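Kapitel 5
Schreiben auf Zeit: Tafel, Schiefer, Wachs

Die meisten Texte, die Menschen je geschrieben haben, sollten nicht aufbewahrt werden. Rechnungen, Merkzettel, Diktate, Skizzen für den Nachbarn am Tisch: Sie wurden gebraucht, gelesen und wieder entfernt. Die Schriftgeschichte hat sich lange mit Stein, Pergament und Papier beschäftigt und die löschbaren Flächen nur am Rand behandelt. In diesem Kapitel stehen sie im Mittelpunkt.

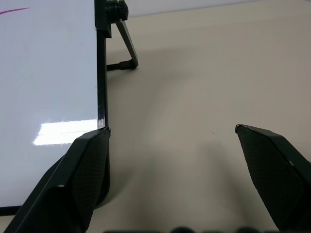
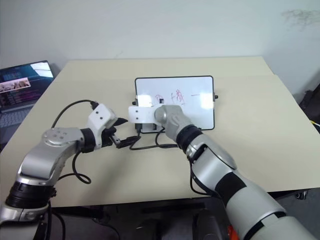
Abb. 5.1 und 5.2: Kleines Whiteboard mit Strichen von Hand.

Myrtle Brannigan hat dem entgegengehalten, eine Geschichte des Löschbaren lasse sich gar nicht schreiben, weil ihr Gegenstand per Definition fehle. Wer über die Tafel forsche, forsche über Holz, Wachs und Kreidestaub, aber nie über den Text. Der Einwand ist ernst zu nehmen, und wir kommen in Abschnitt 5.4 auf ihn zurück. Er trifft allerdings nicht alle Fälle gleich. Auf Wachstafeln drückte sich der Griffel oft bis in das Holz durch, und auf Schiefer bleiben Ritzspuren, die unter schrägem Licht lesbar sein können.

Lernziele

Nach der Bearbeitung dieses Kapitels können Sie
– die wichtigsten löschbaren Schreibflächen zeitlich einordnen,
– erklären, wie sich der Preis des Schreibmaterials auf den Unterricht auswirkt,
– zwischen Entwurf, Notiz und Niederschrift unterscheiden,
– eine Quelle daraufhin prüfen, ob sie auf eine löschbare Vorlage zurückgeht.

5.1 Was heißt löschbar?

Löschbar nennen wir eine Fläche, wenn die Schrift mit einfachen Mitteln entfernt werden kann und die Fläche danach wieder in gleicher Weise benutzbar ist. Nach dieser Bestimmung gehört das abgeschabte Pergament nicht dazu. Man konnte es zwar neu beschreiben, doch das Abschaben war mühsam, und die Haut wurde dabei dünner. Die Wachstafel dagegen wurde mit dem flachen Ende des Griffels geglättet. Das dauerte wenige Augenblicke und konnte beinahe beliebig oft wiederholt werden.

Zur löschbaren Fläche gehört immer ein Paar von Werkzeugen: eines zum Schreiben und eines zum Entfernen. Beim antiken Griffel sitzen beide am selben Stück. Beim Schiefer sind es Stift und Schwamm, bei der Wandtafel Kreide und Lappen, beim Whiteboard Filzstift und Wischer. Fehlt das zweite Werkzeug, behilft man sich mit dem Ärmel oder dem Handballen, worüber sich schon ältere Schulordnungen beklagen.

Schwieriger ist die Abgrenzung beim Bleistift. Er lässt sich ausradieren, aber das Papier leidet, und der Radiergummi kam erst spät in Gebrauch. Wir behandeln ihn in Kapitel 6 zusammen mit dem Papier.

5.2 Der Fall Trolludport

Ein gut untersuchtes Beispiel ist das Kontor von Trolludport. Das älteste erhaltene Lagerverzeichnis der Stadt trägt die Jahreszahl 1207 und ist auf Pergament geschrieben. Es enthält 35 Posten, sauber untereinander gesetzt und ohne eine einzige Streichung. Wanda Kowalczyk hat daraus geschlossen, dass eine Vorlage auf Wachs existiert haben muss. Ein Schreiber, der am Kai mitzählt, verschreibt sich, setzt nach und korrigiert. Im Verzeichnis findet sich davon nichts.

Für diese Annahme spricht auch die Reihenfolge der Waren. Sie folgt nicht dem Eingang der Schiffe, sondern dem Wert, beginnend mit Tuch und endend mit Pech. Eine solche Ordnung setzt voraus, dass jemand die Angaben zuvor gesammelt und umgestellt hat. Die Tafeln selbst sind nicht erhalten. Gefunden wurde lediglich ein Griffel aus Knochen, der heute im Museum von Flullgate liegt und dessen Datierung umstritten ist.

Man sollte aus dem Befund nicht zu viel ableiten. Auch das Gedächtnis kann eine Vorlage sein, ebenso ein Kerbholz. Für die folgenden Abschnitte genügt die Feststellung, dass eine Reinschrift ohne Korrekturen ein Hinweis auf einen verlorenen Entwurf ist, aber kein Beweis.

5.3 Schiefer in der Schule

Mit der Ausweitung des Schulunterrichts wurde das Schreibmaterial zu einer Kostenfrage. Papier und Tinte verbrauchten sich, eine Schiefertafel hielt bei einiger Vorsicht mehrere Jahre. Die Schule von Whitfield bestellte in einem einzigen März 1000 Griffel, während die Tafeln selbst in den Rechnungsbüchern nur selten auftauchen. Zerbrochene Tafeln mussten die Eltern ersetzen.

Der Schiefer hatte Folgen für die Art des Lernens. Was am Vormittag gerechnet wurde, war am Mittag fort. Der Lehrer konnte die Arbeit nur prüfen, solange sie auf der Tafel stand, und Fortschritte über Wochen ließen sich nicht belegen. Wiederholung und Auswendiglernen nahmen entsprechend viel Raum ein. Erst das Heft machte es möglich, frühere Fehler nachzuschlagen.

Aufgaben

1. Notieren Sie einen Tag lang, was Sie auf löschbare Flächen schreiben. Zählen Sie Bildschirme mit? Begründen Sie Ihre Entscheidung anhand der Bestimmung in 5.1.
2. Vergleichen Sie die Deutung des Verzeichnisses von Trolludport mit dem Einwand von Brannigan. Welche Annahmen teilen beide Seiten?
3. Lesen Sie den Auszug aus der Schulordnung von Tomach im Quellenanhang. Welche Vorschriften betreffen das Schreiben, welche das Löschen?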